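April 1, 2025
By Erick Kashindye

I have spent most of the past week hanging things on a bit of wire, and I've loved it! Anyone who has read this blog since November knows I usually go on about code, so this is a nice change. We are teaching a robot to handle small clothing accessories, and the way you teach it is by doing the job yourself, over and over, with a gripper in each hand. The grippers record how you move and when you open and close, and all that goes into the training later on.

Bow ties came up on Monday. I'd done scarves before and thought I was pretty good (124 clean runs, thank you very much), but a bow tie has that thin neck strap and it goes wherever it fancies. You pick it up by one bit and the rest swings round and catches on something. My hands know perfectly well what to do about that. My hands with two pinching fingers on the end of each are much slower learners.
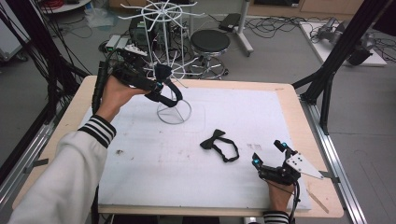 Left gripper up over the wire stand, right one resting, bow tie in the middle of the board.

Anqi Song gave me the best tip of the week, which was to stop rushing the lift. I kept yanking the strap up as if I were late for a wedding. If you raise it slowly and let it hang for a second, the loop settles and you can see where it wants to go. She also told me to keep my spare hand quiet – I wave it about when I'm concentrating, and the robot would happily learn the waving too.

We have 675 runs saved for this set and want 2,725 before we train on it, so there's a fair way to go. Kaj Vestergaard reckons we should mix in more bad starts, with the strap twisted or folded under, and I'm all for it. I did 10 like that before lunch and they were easily the most fun of the lot. Two were dreadful and I've kept them anyway, marked as failed.

Next up is belts. Joaquín has already brought in a bag of them and some of the buckles are enormous.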